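Oct 20, 2021

**Urnosard to open Jisdale repair and resale shop for used toys**

JISDALE – Urnosard will open a repair and resale shop for used toys at 118 Kuzmenko Street next month. The shop will take in soft toys, board games and puzzles from local households, clean and mend them, and sell them at low prices.

The company tested the idea in June with a 12-day drop-off at its Toler warehouse. Residents brought in far more than the staff had shelf space for, and most of it was fit to sell after minor work.

"People don't want to throw these things out, but they don't know where to take them," said Eduardo Baluyot, general manager of Urnosard. "We have the sewing machines and the staff, so we decided to do it full time."
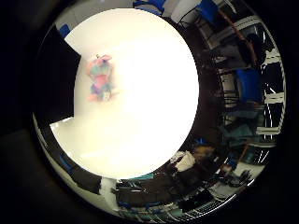
A plush toy in pastel pink, blue and purple.

Soft toys will be held for 72 hours after drop-off before they are checked for loose seams and missing parts. Battery-powered toys will not be accepted at first. Babar Khokhar, who will manage the shop, said that may change next year if a trained electrical repairer can be hired.

Donors will receive a store credit slip good for 30 days. Toys that can't be repaired will be taken apart for fabric and stuffing.

The shop will employ four people. Applications for two part-time sewing positions are open now at the Toler warehouse front desk. Drop-off hours will be posted at the shop entrance before opening day.

Media contact: Babar Khokhar, Urnosard, Jisdale office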